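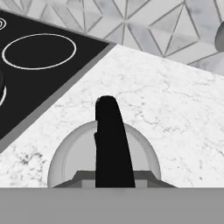

4. The Prilcombe Kitchen Kit Under Review

4.1 What is on offer

Prilcombe is a paid kit of simulated kitchens for people who train and test robot arms. It was first put on sale in 2023 by Öztürkmen, a small firm that had until then mostly made room models for furniture sellers, and we think that background still shows, mostly to the good. A licence brings a set of furnished kitchens, a ready-made arm and gripper, a task editor, and help by email from people who do seem to read what you send them. We took out the standard licence, which covers 5 seats, and paid for it out of our own teaching budget. Öztürkmen knew that we were writing a review but did not see this section before we sent it in.

Our reason for looking at Prilcombe was a fairly homely one. For several years our students had learnt on Goltby, the free kit described in Section 3, and we were fond of it, as one is fond of an old bicycle. But Goltby kitchens are bare places. The counters are flat grey slabs, the walls are plain, and a policy that does well there can come badly unstuck the first time it meets a patterned tile. We wanted to know whether a kit with richer surfaces would be worth the money to a group of our size, and whether the students would be able to get going with it without one of us sitting beside them all afternoon.

4.2 Setting up

Installing the kit took Nisreen Hamdan one morning, including a long pause while the surface textures were fetched. She then wrote a two-page guide for everyone else, which we will gladly pass on to any reader who asks. The steps in the Prilcombe handbook are correct as far as they go, but the handbook takes it for granted that you have set up something of the kind before, and two of our newer students had not. The one real snag was the licence server, which would not talk to our machines until a setting in the college firewall had been changed. Öztürkmen answered our message the same day and the fix they gave us was the right one.

Once the kit is running, a kitchen is chosen from a list, the arm is given a starting pose, and the cameras are switched on in a side panel. Each camera can be set to colour or to greyscale. We liked being able to make that choice one camera at a time. Our own policies take greyscale from the gripper and colour from the room, and in Goltby we had to convert the pictures ourselves afterwards, with a script that had been patched by so many hands that none of us fully trusted it any more.

4.3 The view close to the gripper

We spent more time on the close view than on anything else in the kit, and Figure 3 shows why it held our interest. A single dark finger stands up in front of the pale dome of the gripper housing, with the marble counter running off behind it and the black cooktop up to the left. To a person this is easy enough to read. To a small network it is rather less so — the veins in the marble are thin, wandering dark lines, the tile joints on the wall are thin grey lines as well, and the burner markings are thin white ones, so there is a great deal of line work about that has nothing at all to do with the task.

In the first round of training, our reaching policy treated the darker patches of veining as though they might be things worth going to. Dirk Dijkstra spotted this while watching replays and suggested that we vary the marble between episodes. The task editor allows this with a single tick box, although the box is tucked away under "Materials" and not under "Variation", where all of us had been hunting for it. With the marble varied, the policy settled down and we had no further trouble of that sort. We would encourage anyone starting with Prilcombe to tick the box on the first day and spare themselves the week we spent.

The shading on the housing deserves a kind word too. In Goltby the gripper is drawn in one flat tone, and it is hard to tell from a close view where the finger stops and the housing begins. Prilcombe keeps the two clearly apart. Our students, who label the gripper by hand in one of the exercises, found the work a good deal less tiring on the eyes, and their labels agreed with one another more often than they had the year before.

4.4 The room view and the pan task

For the main trial we used the pan task that comes with the kit. The arm has to take hold of a frying pan by its handle and shift it from one burner to another, and the episode counts as a success if the pan ends up inside the target ring and the arm has let go. Figure 4 gives the room view, with the white arm in front of the range and the pan on the front-right burner, its light wooden handle pointing towards the lower left. One thing to watch for when placing the room camera is that the arm itself can hide a fair part of the control panel. For the pan task this does no harm, but for any task that involves turning a knob we would move the camera or add a second one.

Figure 4. Room view of the Prilcombe kitchen used in the pan task. 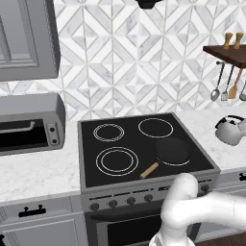

We ran 400 episodes of the task on one desktop machine, overnight, and the whole batch was finished in 8 hours. The kit did not stop or complain once during that time, and the logs it left behind were complete and sensibly named. We mention the names of the files only after years of Goltby logs, which are stamped with a long string of digits and must be opened one after another to find the one you were after.

Where the policy failed, it mostly failed at the handle. A handle that lies at a slant asks the gripper to turn before it closes, and our policy was inclined to close first and turn later, with the pan sliding away from it across the glass. The sliding looked believable to us, though we should say that we have no measurements from a real pan on a real cooktop to set beside it, and a pan that slid a little too freely would look very much the same to our eyes. Öztürkmen lets the user change the friction of each surface by hand. We left it as supplied, so that other groups can repeat what we did.

The furnishings earn their keep in a way we had not quite foreseen. There is a toaster oven on the left-hand counter, a kettle on the right, and a shelf with utensils hanging beneath it, and none of these has any part in the pan task. They do, however, make the policy's job of finding the pan a more honest one. Moving our Goltby-trained policy straight into this kitchen gave poor results, and most of the wrong reaches went towards the kettle. A short spell of further training in Prilcombe put that right.

4.5 Cost, support and small complaints

The licence is not cheap for a teaching group, and it has to be renewed each year. Oncombe, the only other paid kit that we tried, costs less and has a friendlier task editor, but its kitchens all share one layout and its close camera cannot be set to greyscale. For a group that works mainly from the room view, Oncombe may well be the better buy, and we say so with no ill feeling towards either firm.

Our complaints about Prilcombe are small ones, and we set them down here in the hope that they will be dealt with. The search box in the handbook does not find words inside tables. The editor forgets the camera panel when a different kitchen is loaded, so each camera has to be switched on again — a small thing, but it catches everyone at least once. Saved scenes from the April release also will not open in the release before it, and a group that shares work across several machines should take care to update all of them together.

We have renewed our licence for another year and will keep Goltby for the first few weeks of the course, where a bare kitchen is still a gentle place to begin. Section 5 takes the policies trained here and tries them on the drawer and oven tasks.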